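3.2 Stocking the snack shelf

Packaged sweets were kept on black wire-mesh shelving and moved between the shelves and a light blue plastic basket. We looked at how the shape of a pack affects where it ends up. The log holds 501 placements, coded by Debora Costa with the Climo scheme.
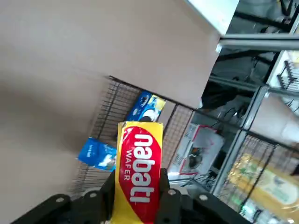 Figure 4. A Nabati wafer package near the wire mesh.

Boxes and soft wrappers were coded separately. Of the 501 placements, 294 were boxes.
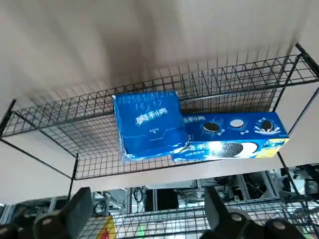 Does a leaning box count as misplaced?
A leaning box counts as placed if it stays within its own row.

Packs bound for the basket were coded by the order in which they went in. Orientation inside the basket was left out of the Climo codes. 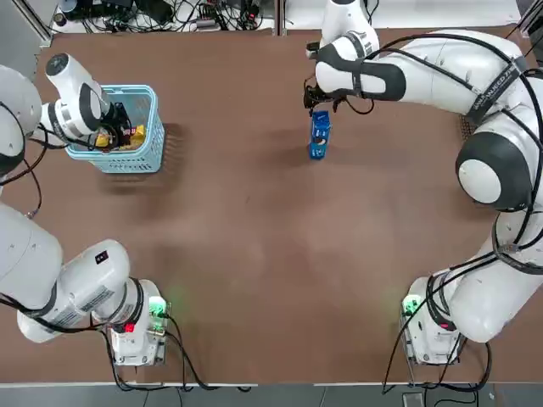
A basket round was closed when the last pack on the list had been entered. Rounds with a missing entry were dropped before analysis.

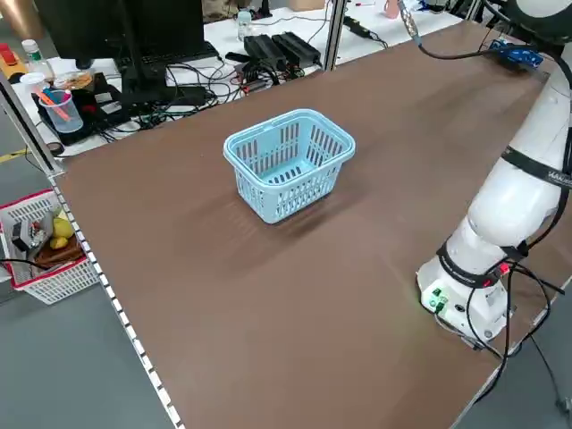 The basket has slotted walls and a slotted floor, and the same type was used in the Leone trials. Section 3.3 covers the wrappers.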